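Last updated: September

Diary: closing the old account

Up at 6:40 to get to the Jandura branch before work. The letter said the Nastitz account would be shut at the end of the month and that I had to pick one of three things: move the money to their online account, have it sent to another bank, or do nothing and get a check in the mail. I had already done nothing for two months.

The branch opens at nine now, it used to be 8:30. I stood outside with four other people holding the same letter. Evanthia Dimitriou was on the desk and she printed my balance, which came to 3,000 in savings and 172 in checking. I had thought the checking side was lower. She said a refund of a fee from the spring had gone in, and I had missed it on the statement.

I asked about the online account. It pays a little interest if you keep at least 1,000 in it, and nothing at all under that. There is no monthly charge for the first year. She did not know what the charge would be in the second year and said it would be posted. I said no thank you.

So the savings are going to Michailidis, where Subira has hers. It takes three working days. I signed in two places and showed my driver's license and a gas bill. The gas bill was from the old address, so she had to go and ask somebody in the back, and that took longer than the rest of it put together.
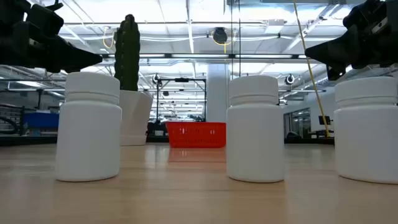
Afternoon

Called Subira Nyaga at lunch. She moved her accounts over in the summer and says the thing to watch is the direct debits. The bank is supposed to carry them across, and hers went fine except the car insurance, which bounced, and she was charged for it and had to argue to get the money back. I wrote out my own list while we talked:

- rent, goes out on the 1st
- electric
- car insurance, 154, next one due on the 12th
- phone
- the Clivov loan, seven payments left

The insurance is the one I am worried about. I rang them straight after and gave them the new account number. The woman read it back with two digits the wrong way around, so we did it again. She said I would get an email. Nothing by five o'clock.

Clivov will not take a change over the phone. They want a form, and the form has to be mailed. I found it on their site on the second try and printed it at work. Need a stamp.

Evening

Went through the folder of statements going back to when I opened the account. Kept the last seven years and put the rest in a bag for the shredder. My first deposit slip was in there, in my mother's handwriting. Kept that too.

I am leaving the 172 where it is until the rent has gone out of the new account at least once. Subira thinks I should move it all now and be done - she may be right, but I would sooner have something sitting there if a payment goes to the wrong place. The old card works until the last day of the month.

Email from the insurance came at 9:15. Number is correct. Still no stamp.

Recent entries
Gas bill, again
What the Clivov loan has cost so far
Lunch with Subira
Changing the address on everything
August spending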